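**August, late afternoon, Skirkska bench**

Well, the pusher arm stopped on us again, and I want to get it down while I still remember it properly. It was a force fault on the third push, with the rod driving down into the board before it ever moved sideways. I hit the stop myself (the guard was slow!) and nothing broke, thank goodness.

My best guess is that the tool length in the Tuominen config is still the old one, 5 mm short. Speed is down to 2 until somebody kind re-measures it with me.
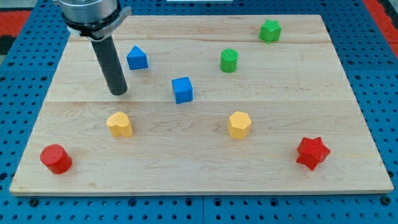 *Rod over the board, blocks set out.*

Please don't clear the fault log yet, I'd love to read it first.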